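Practice > Manipulation > Interviews

Writing the grip sheet before the run

Tullio Fabbri maintains the handling rules for the two-arm assembly bench at Altunton. The rules started as one page in December and have since grown to 16 numbered items, most of them concerned with light furniture parts. We asked him which ones matter in daily work.

"Item one is where you may close the fingers," he said. "On a molded part you have ribs, flanges, collars and large faces. They don't take load the same way. The sheet has to say which feature is allowed, by name, and it has to say the maximum force for that feature."

The bench limits pinch force on thin sections to 13 newtons. Fabbri would accept a lower number, but he will not accept a blank field. A blank, in his experience, is filled by whatever value was left in the controller.
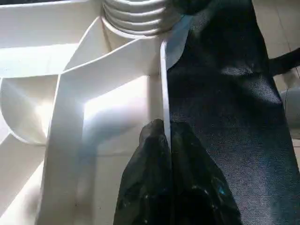 Two-finger pinch on a thin flange of the molded part, wrist camera view.

The second group of items covers cameras. Piret Pärn, who wrote that section, requires that the contact point be visible in the wrist view at the moment of closing. "If the fingers hide the feature completely, the operator is guessing," she said. "Change the approach angle and log the change."

She is strict about glare as well. White plastic under strong light loses its edges, and exposure is therefore set on the part and locked before the first grasp. Automatic exposure is permitted only during setup. The Girora logging tool records the setting with each run, and a run without it is not counted.

"People argue with me about that one," Pärn said. "They have a good run and a missing field. I tell them to repeat it."
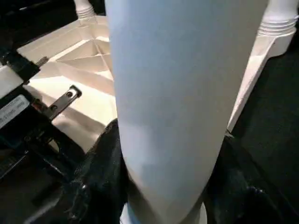
Legs and ribbed underside at close range, with part of the gripper assembly at left.

Clearance is handled in item nine. Once a leg is in place it becomes an obstacle for the next approach, and the planned path must be checked again against the new shape. The bench uses a minimum of 80 millimeters between any wrist housing and a standing leg during travel. Inside that distance, speed drops to the contact setting.

"The original plan was one check at the start," Fabbri said. "That is fine for a flat part. It is not enough for something that grows upward while you work on it." 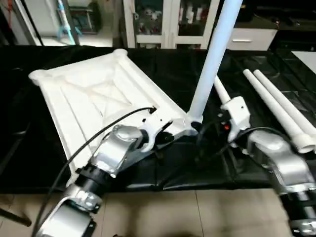 Division of work between the arms takes up the longest item on the sheet. Fabbri's rule is that each arm has a declared role at every step, either holding or placing, and that a role may change only when both arms are stationary. The holding arm keeps its grip on the tray near the corner being worked, as the left one does with the leg standing beside it, while the other arm handles the short tube. Tubes waiting their turn are laid side by side on the cloth, clear of the tray. Cables are a separate line in the same item. Any cable that crosses the part must be noted before motion starts, and the operator initials the note.

The sheet also sets an inspection interval. Finger surfaces are checked every 1000 closures, and scuffs are recorded by location. Fabbri does not replace fingers for appearance. He replaces them when the hold test fails twice in a row.

Asked what he would change, he named the wording of item four, which still says "secure grip" without defining it. Pärn has drafted a replacement based on slip distance. It goes into the next revision once the Flodano bench has tried it.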